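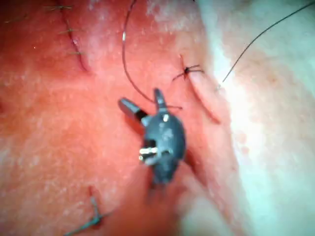

Three dark-green stitches along a closed incision, with plenty of thread still to manage.

Jobs > Gingate > Skondonport > Suturing practice, part-time

Hello! I run the suturing practice sessions at Gingate in Skondonport and I'm looking for 4 people to join us from November. If you like small, fiddly, careful work (and don't mind looking at tissue very close up) then please read on.

Most of the job is stitching. You'll be closing short straight cuts with a curved needle and dark thread, tying off, trimming the ends and starting again. A session lasts 80 minutes and we do two on a Friday, with tea in between. The thread is the bit that drives everybody mad at first. It loops, it wanders off to the wrong side, and you have to learn to keep it out of your own way before you pull the next stitch through. 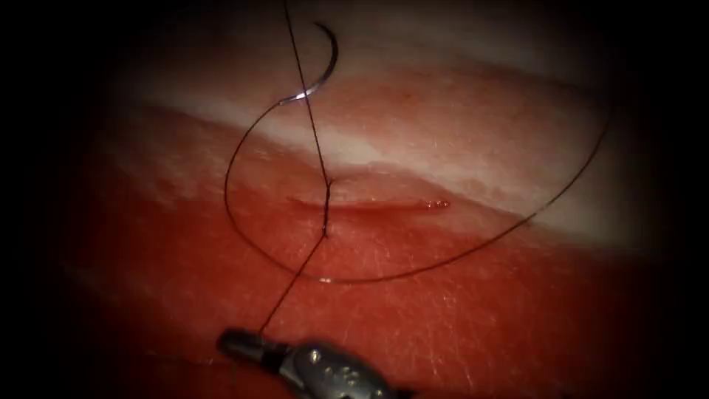 I'd much rather have someone slow and tidy than someone quick, so please don't worry about speed. Spacing matters a lot to me, and so does not tugging at the edges of the cut!

You need to be over 18, with steady hands and decent close-up eyesight (glasses are fine, I wear them). Vet nurses, theatre staff and students are all welcome, and so are embroiderers – one of our best came to us from the Hamel quilting group. We pay by the session, plus bus fare from Grestitz.

To apply, send me almost a page about yourself and any needlework you've done, surgical or otherwise. I'll invite 20 of you in for a try-out.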